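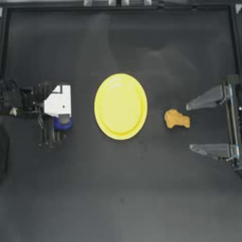

4.2 Estabilidade de cor em impressoras departamentais

A deriva de cor foi acompanhada em 18 equipamentos a laser instalados nas unidades de Trallham e Mendoza, todos com uso misto de texto e gráficos. Cada equipamento imprimiu a mesma carta de teste no início do ensaio e depois a cada 100 páginas, até o total de 2.000. As folhas ficaram em repouso no mesmo armário antes da leitura com o espectrofotômetro. A calibração automática permaneceu desligada durante todo o período, conforme o protocolo de Lacerda e Sarkar para frotas compartilhadas.

Os cinzas neutros foram os primeiros a sair da tolerância. Em quatro equipamentos houve desvio para o magenta, mais acentuado nas áreas de meio-tom do que nas chapadas. A troca do cartucho corrigiu parte do desvio em dois deles. Nos outros dois foi necessário substituir o cilindro fotocondutor.

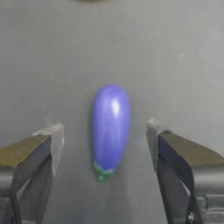
A reprodução dos violetas depende da mistura de ciano e magenta, e qualquer variação na densidade de um dos dois toners desloca o matiz de forma perceptível. O problema se agrava nos tons próximos do limite da gama. O azul-violeta saturado de uma berinjela de brinquedo, mais azul que o do legume real, tende a sair mais escuro e menos puro em papel comum. O verde do cálice pede outra combinação, de ciano e amarelo, e por isso os dois tons não se deslocam juntos quando só o magenta varia. O brilho claro na superfície corresponde, na impressão, a papel quase sem toner, e ali a brancura da folha pesa mais que a calibração.

Na unidade de Mendoza, a umidade da sala alterou a transferência do toner nas primeiras folhas da manhã. Essas leituras foram mantidas no conjunto e identificadas à parte. Jade Bloxham repetiu as medições com um segundo instrumento e encontrou a mesma ordenação entre os equipamentos.
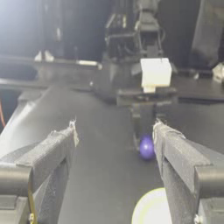

Última modificação desta página: outubro

O pior caso foi o do equipamento de Unton, incluído como referência externa. A carta ultrapassou a tolerância na página 1.473, fora do intervalo regular de leitura; o operador separou a folha ao notar uma faixa no sentido da alimentação. A inspeção encontrou resíduo na lâmina de limpeza. Esse equipamento não entra no cálculo das médias.
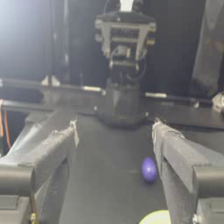
Figura 3. Bola roxa pequena, com reflexo branco, entre os dois dedos de uma garra.

As médias por matiz foram calculadas com pesos iguais para todos os equipamentos, sem distinção de idade ou volume mensal. Pacheco e Ragnarsson adotam pesos proporcionais ao volume, o que favorece as máquinas mais usadas e dificulta a comparação direta com os valores obtidos neste trabalho. A seção 4.3 trata do efeito da calibração automática sobre o consumo de toner.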